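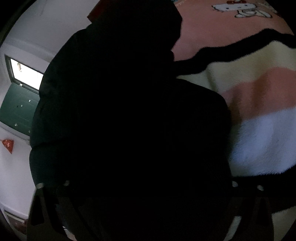 Figure 3. Dark outer garment, most likely a padded jacket, in a room with a white wall. Source: Vustton household clothing survey, authors' own material.

4.2 Outer garments in the living space

Winter outerwear was the category that households found hardest to place. It takes up more room per item than any other clothing in the survey, it is used daily for part of the year and not at all for the rest, and it is often put away damp. Respondents in Vustton and Flevbridge were asked where each coat or jacket in the home was kept on the day of the visit, where it was kept in July, and who had decided on the place. The survey covered 200 households and recorded 3,107 garments of all kinds.

Padded jackets caused the most trouble. A folded wool coat keeps a fairly stable shape and can be stacked. A padded jacket does not stay folded, and when pressed into a drawer it tends to push the drawer open again. Several respondents in Flevbridge had tried vacuum bags and given them up after one season, saying that the filling came out flat and took days to recover. Others hung the jackets on wall hooks, where two or three together stood out far enough from the wall to narrow a hallway.

Bulk also affects how a room reads to the person using it. In Figure 3 the garment is nearly black, and its quilting shows only faintly along the left side, with a rounded, hood-like bulge at the top. Much of the room behind it is hidden. What remains in view is pale by comparison: white wall, a small bright window in a dark surround, and a dark green panel beneath the window. Respondents often raised this contrast without being asked. Dark coats were said to "fill the room" or "stand there like a person," and 61 households told us they moved them out of sight before guests came. Light-colored jackets of the same size drew few such comments.

We had expected small homes to show stricter habits than large ones. The data support this only in part. In the one-room apartments of the Ernach district, outerwear was usually given a fixed place, most often behind the entrance door, and that place was respected by everyone in the home. In apartments with two or three rooms the pattern was looser. Jackets were left on chair backs, over the ends of beds and on top of low furniture, and the same jacket could be reported in three places during a single week. Houses with a separate entry room returned to the stricter pattern.

Seasonal storage followed a different logic. Households that owned a suitcase large enough for winter clothing tended to use it, and the suitcase then went under a bed or on top of a wardrobe. Those without one used shopping bags, bedding covers or an unused shelf in the kitchen. Ortuño's scale of storage effort, which scores each item by the number of steps needed to reach it, gave padded jackets the highest mean score of any garment in July and one of the lowest in January. No other category moved as far between seasons.

Drying is a further constraint. Two thirds of the households in Flevbridge said that a wet jacket was never returned to its normal place. It was hung near a window or a heater and often stayed there until it was next worn, so that the drying place became the storage place for most of the winter. The effect on floor space is taken up in Section 4.3.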